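Chore and packing robots
Reading time: 2 min

Chore and packing robots are machines meant to do the small handling jobs that people do in homes, stockrooms and workshops, such as clearing a table, folding towels, sorting parts or putting goods in a box. As of this writing most of them are at the trial stage. A few narrow jobs are done by machine every day, but no robot on sale can be set down in an ordinary kitchen and left to run it.

Background

Factory arms have welded, painted and stacked for decades. They work well when every part arrives in the same place, facing the same way. Household chores and light shop-floor work rarely offer that. Items are soft, shiny, half hidden or lying at odd angles, and people move them between one try and the next.

Since the arrival of cheaper arms and jointed hands, developers have moved toward training by demonstration. An operator guides the machine through a job many times, and software learns to copy the motions. The Pîrvu task list, used by several small labs, asks for 300 demonstrations of each job before a robot is scored on its own.

Handling of packaged goods

Bottles are a common test item. They roll, their labels reflect light, and the grip has to change with the angle of the bottle. A typical job has the robot lift a bottle from one part of a table and set it down in another.

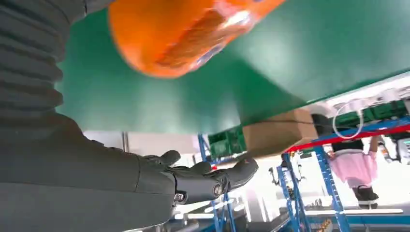
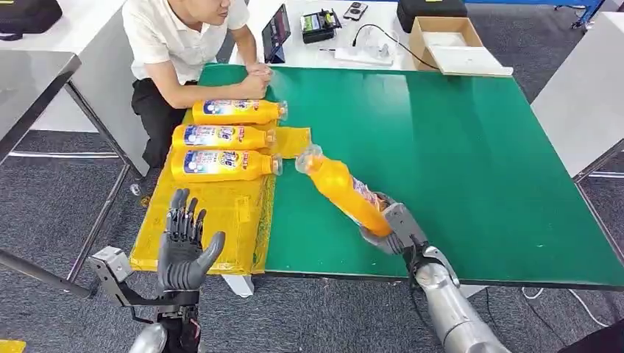
Lifting is generally the easier half of the job. Placing goes wrong more often: the hand lets go too early, or a finger catches on the next item in the row. In the Follport trials, which covered 800 placements, dropped items made up a small share of failures, and most of the rest were items left crooked or on top of one another. Speed is the other weak point. A trained packer at the same site was roughly 7 times faster than the machine.

Household chores

Dishwashers and robot vacuums are the only chore machines in wide use, and each does a single job. Towel folding has been shown many times, usually with the towels already in a pile. Making a bed, cleaning a bathroom and cooking from raw ingredients remain out of reach outside staged tests.

Mairéad Flanagan, who ran the Zandness home study, wrote that families lost interest in a helper robot when they had to tidy up before it could start. Of the homes in the study, 2 kept the machine past July.

Cost and safety

Hands with separate fingers cost more to repair than simple two-jaw grippers, and many shops choose the gripper for that reason. Most sites limit arm speed when a person is within reach.

See also: Flundetley benchmark; bin picking; teleoperation

Comments (3)

packline_dave: We tried one on our line. Fine with boxes, hopeless with bags.

Orla T.: Does the Follport figure include time spent resetting the table?

mwk: Still waiting for one that does socks.

We use cookies to remember your settings. By continuing to read you accept our cookie policy.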